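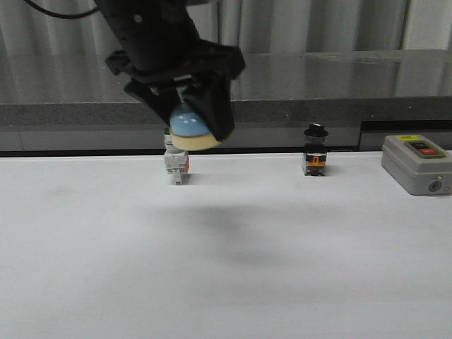 Push-button cap, light blue, with white switch body.

Edent Momentary Push Button, Domed Cap

The Edent push button is supplied to schools, workshops and public buildings for use on control panels, door entry points and bench equipment. It is sold in two parts, the cap and the switch body, which may be ordered together or separately. Replacement caps fit all bodies in the current range.

Caps are available in 7 colours. Light blue is held in stock at Cirville throughout the year; the remaining colours are made to order, and customers should allow additional time for delivery. Colours cannot be mixed within a single pack, but a mixed order may be placed by listing each colour on a separate line of the order form.

Fitting

The button is intended for panels that have already been drilled. The power supply must be switched off before any work begins, and wiring should be carried out by a competent person in line with local rules. Offer the cap up from the front of the panel, secure it from behind, and then attach the switch body. The cap should move freely and return fully when released. If it binds, remove it and check the edge of the hole for burrs or old paint.

Buttons fitted outdoors require the Tarawneh weather cover, order code 454, which is sold separately. The cover is not suitable for panels with a curved face.

Care and cleaning

Wipe the cap with a soft, slightly damp cloth. Solvents and abrasive pads will dull the surface and are not covered by the guarantee. In busy entrances the cap may be replaced without disturbing the wiring — a considerable saving where several doors are served from one panel.

Ordering

Buttons are supplied singly or in trade packs of 77. Orders of 300 or more are dispatched directly from the Starnero warehouse and cannot be collected from the Cirville counter. Schools and local authorities may order on account, quoting their customer reference on all letters and forms. Prices are reviewed each March, and quotations issued before the review are honoured until the date printed on them.

Returns

Unused items may be returned in their original packing. Caps made to order are not returnable unless faulty. A faulty item should be sent back with a short note of where it was fitted and how it was used — the form enclosed with each delivery may be used for this purpose. Switch bodies that have been wired will be inspected before a credit is issued.

Related items: Tarawneh weather cover; blank panel plugs; Edent label holders.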